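**Club equipment page: Marnivier hand-held gripper kit**
Flistadville Robotics Club -- loan shelf, item 8

Status: on the shelf, two kits
Loan period: one meeting night, or over the weekend if you sign for it
Who to ask: Jozef Nijs, or me (Laurier) on a Tuesday

## What it is

A gripper you hold in your hand. You squeeze, two padded fingers close, and the camera on the tool records what you did. The recordings go into the club's training set for the arm that our Famen team wants to enter in the table-setting event. The idea is that people do the chore many times over and the arm learns to copy them.

I'll say up front that I am not sold on this. I voted for spending the money on better motors. Quentin Langlois made the case for the kits, he won the vote, and I got the job of writing the equipment page, so you are getting my version of it.

## What's in the kit

- Gripper body with finger pads fitted
- Spare pair of finger pads
- Charging cable (please put it back in the bag, not in your backpack)
- Printed marker cards for the table
- Laminated sheet with the start and stop steps

The case also has a foam slot for a wrist strap. We have never had a wrist strap. Stop asking Jozef.

## What it claims to do

The seller's page says the tool handles "everyday soft items with ease." I have a problem with "with ease." A sponge, fine. A rolled sock, fine. Paper is where I'd like to see somebody's numbers before I repeat the claim, and the seller didn't print any.

Our own numbers are thin too. The Famen team's goal is 200 clean recordings of the napkin task before they train anything. A clean recording means the napkin starts flat on the table, gets picked up, and ends next to the plate without a second grab. If you drop it, the recording goes in the "dropped" folder. It does not go in the trash. Last season people deleted their bad tries and we ended up with a folder full of perfect ones and an arm that had no clue what to do about a miss.
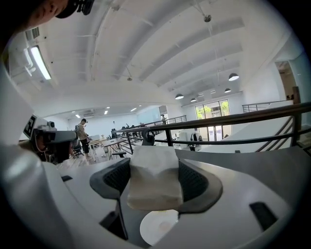 *Napkin task: folded paper napkin held upright between the mesh-faced pads.*

The pads are the part I will grudgingly say something nice about. The mesh texture on the inner faces seems to help with thin paper. I tried a napkin with these and then with the smooth rubber pads from our old Tunstall claw, and the rubber ones let it slide. That was one evening and one person, so don't put it on a poster.

What I don't like is how easy it is to squeeze too hard. There's no force reading anywhere on the tool. You can crush a paper cup and the file will look like a good grab to anyone who only checks whether the fingers closed. Mafalda Magalhães has been going through the recordings and marking crushed items by eye. It's slow work, and if you have a free hour she'd take the help.

## Before you borrow

You need to have sat through the short training with Jozef or Mafalda. Watching a friend do it doesn't count.

1. Check the battery light before you leave the shelf.
2. Wipe the pads with a dry cloth. No cleaner, no wet wipes.
3. Open and close the fingers a couple of times and listen for clicking. If it clicks, write it on the tag and take the other kit.
4. Set out the marker cards flat, pattern side up.
5. Ask the people nearby if they mind being recorded. The camera sees a lot more of the room than you'd think. If someone says no, face another way or come back later.

While recording, move at the speed you'd move at home. New people go very slowly and carefully, like they're defusing something, and then the arm learns to be slow. Ghislain Després is the one to watch for this -- his hands are quick and he doesn't fuss.

## Known issues

**Kit 1:** trigger is stiff in the cold. Leave it indoors for a bit before using it. Don't oil it.

**Kit 2:** drops the connection if you turn your wrist all the way over. Quentin says this is fixed. I had it happen after he said so.

**Both:** the battery is listed as lasting a full session. Ours haven't. Bring the cable.

## Is it worth it?

Ask me in November, when the arm has to set a table in front of judges. If it can lay a napkin by a plate more often than our hand-coded version from last year, I'll rewrite this page and buy Quentin a coffee. The hand-coded one was ugly and it only worked with one brand of napkin, but it did work, and it took two students to build it -- no recordings at all.

Until then, please borrow the kits and fill the folders. A fair test needs the data, and right now we're short.

Returns go on the middle shelf, case closed, tag facing out.

-- Laurier Lapointe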